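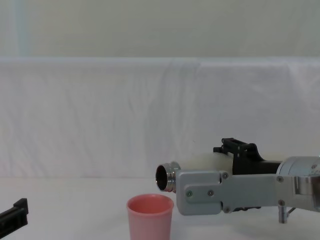 Where do old water bottles and picnic cups go in Bramevlow? To the housewares fair, in October, where they are called "drinkware" and cost more.

I went for the second year running, having learned nothing from the first. Admission was 5 dollars, or 2 if you brought a cup of your own, and I had of course left mine in the car. The fair fills the old Leclerc hall. Signs promised 3000 items under one roof, and the roof was doing its best.

Plastic cups get the long wall. Pink is back, I was told at the Aton stand, by a man wearing a tie to match. He let me hold several. They weigh nothing and stack badly, and I bought a set anyway.

Bottles are next door and take themselves more seriously. The Vemusport people gave a talk at eleven on neck width, with slides. Wide necks are for ice, narrow necks are for dignity, and there was a heated question from the back about brushes. I stayed for all of it, mainly for the chair.

Lunch was a cheese roll. Coffee came in paper.

Parking is free behind the hall until 100 cars are in, after which it is a field. Wear boots. The cups are in my kitchen now, stuck together, and I haven't found a way to get the bottom one out.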